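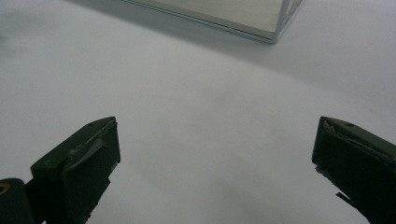 Mesden Robotics Course, Unit 6
Collecting demonstrations: hand-held gripper and remote control

6.1 Two ways to record

In hand-held collection the operator carries the gripper and does the task directly. The wrist camera records video, and the gripper pose is recovered afterward from that video and the inertial data. In remote control the operator moves a leader arm and the robot follows. Joint angles are then logged at the source and no pose recovery is needed, but the operator feels little or nothing of the contact and tends to slow down near objects.

6.2 Pose recovery and plain surfaces

Visual tracking depends on features that can be matched from one frame to the next. A smooth, pale tabletop offers very few. Clear boxes are worse than they look: their bright edges are partly reflections, and reflections shift with the viewpoint. Soft shadows have the same problem if the operator's body moves the light. The usual remedy is a patterned mat or fixed markers at the border of the work area – outside the reach of the task, inside the view of the camera.

6.3 Finger condition

The policy sees the fingers in every frame. Frayed or peeling material on an inner edge becomes part of the training data, and it also changes the grip. Replace pads between sets, never within one. Note the change in the Grirkelero log.

6.4 Procedure for the lab

Start each episode with the fingers fully open and clear of all objects.
Hold still for one second before the first motion.
Approach, close, move, release, withdraw.
Keep failed grasps, but tag them.
Record 100 episodes per group, 38 of them by remote control.

6.5 Exercise

Plot gripper width against time for 11 episodes of each type. Mark the moment of first contact by eye from the video and compare it with the width curve. Where the two disagree, state which one you would use as the label. Plots go in the Cendthorpe folder with the Unit 6 notes.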